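Hurnimley Cricket Club: Questions We Keep Being Asked

I've never played. Can I still join?
Yes. Half the second team could say the same and they're picked most weeks. Come to winter nets in November, when expectations are at their lowest.

Do I need my own kit?
Whites and a box, please. The club bag has bats, pads and helmets to borrow. We could lend you a box as well, but you'd have to want it very badly.

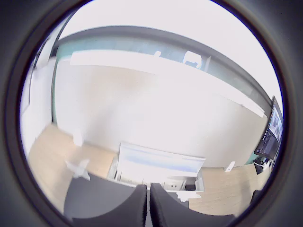

How long is a match?
League games are 40 overs a side and friendlies are 35, plus tea. Tea has been known to outlast the batting.

Who are your main rivals?
Kilmont, 4 miles up the road. They lead the series by a margin we've stopped printing on the fixture card.

What do subs cost?
£5 a match for adults, £2 for juniors. Pay before you bat. People are harder to find afterwards. 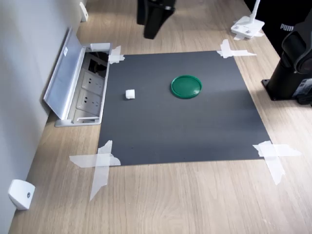

Will I get a bowl?
Probably, if you turn up and can land it on the cut strip. Spinners are told they'll be on after drinks, and some of them are.

What happens if it rains?
The captain decides by noon and messages the group. If you've heard nothing, set off. He has once driven to Kilmont in a downpour out of sheer optimism, and played.

Is there parking?
Behind the sightscreen. Cars along the boundary are left at the owner's risk, and our number five hits hard to leg.

Can I bring my dog?
On a lead. Fielding is for members only.

Page last updated May 2018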